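Ralik Tabletop Arm and Shape Board Set
Home > Products > Training and Evaluation > Tabletop Arms

The Ralik is a small servo-driven arm with a black gripper, supplied by Urkus for teaching and evaluation. It is offered with foam shape boards so that purchasers may judge for themselves how far a low-cost machine can be trusted with ordinary tidying and sorting.

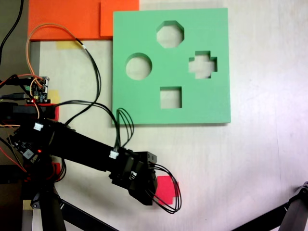
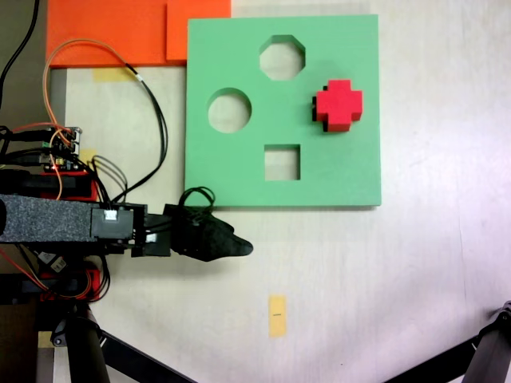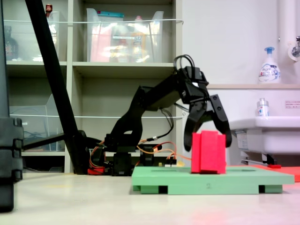
Ralik arm with green foam shape board.

Suitability for household and shop-floor work

Urkus does not present the Ralik as a household appliance. Putting one block into one hole is a reasonable task for an arm of this class. Clearing a kitchen counter, folding towels or restocking a parts bin is beyond it at present, and customers with such needs are advised to wait.

In our December trials, the arm was given 1,906 attempts at placing a block and completed 700 without help. Most failures occurred at the last step, when the block touched the board but did not drop in.

Ordering

Item 329: arm, controller board, cables, shape board and foam blocks. Stand sold separately. Lead time is 2 weeks from the Sutanto warehouse.

Schools and training centers may request terms from Dimas Khoo, Distalau office.

Page last revised 23 March 2026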